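Sakstead Toy Library Reopens With Twice the Room and a Long Waiting List

May 13, 2026

Families in Sakstead have their toy library back, and it is bigger than anyone dared hope for last fall. The doors opened at 9 a.m. in the old Bednarek shoe store on Mill Street, and by lunchtime 319 toys, games and puzzles had gone home in tote bags, strollers and at least one wheelbarrow.

The library used to share a hallway with the Trimton Senior Center, where parents had to squeeze past the coat racks and the ride-on toys lived under a stairwell. The new place has a proper front counter, low shelves that a three-year-old can reach and a fenced patch of grass out back. There is even parking!

"I kept walking from one end to the other just because I could," said Angelica Buenaventura, who has run the library for six years. "In the old space I could touch both walls."

A household membership costs $16 a year and covers up to four items at a time, for three weeks each. Late returns are no longer fined. Borrowers who run over simply can't take anything new until the old items are back, a rule Buenaventura borrowed from the seed library in Trimton and says has worked wonders there.

The board games were the surprise hit of the morning. Older kids headed straight for them, and so did a good number of grown-ups without any kids in tow, which the library is delighted about. Adults can join on their own, and a game night is planned for the end of May if enough people sign up at the counter.

Buvetti, the bakery two doors down, sent over 100 cinnamon rolls for the opening. They were gone in less than an hour. The bakery will also take returns on the library's behalf early in the morning, before the counter opens, so parents can drop off a bag on the way to school and pick up breakfast while they're at it.

Jerome Layug drove in from the far side of the county with his twin daughters, who are almost two. He had put his name down back in winter and was thrilled to get a card on the first day. "They love something for a week and then it's over," he said. "Now we just swap it - and my living room floor comes back."

Toddler toys are the part of the collection that goes out fastest, and the waiting list for them is already 12 families long. Shape sorters, stacking cups and pull-along toys are the most wanted. 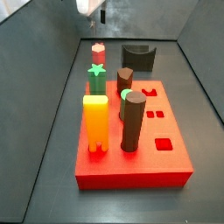

Donations of toys in good shape are welcome at the counter during opening hours, 9 a.m. to 4 p.m. on weekdays. Puzzles should have all their pieces, and anything with batteries should come with the battery cover.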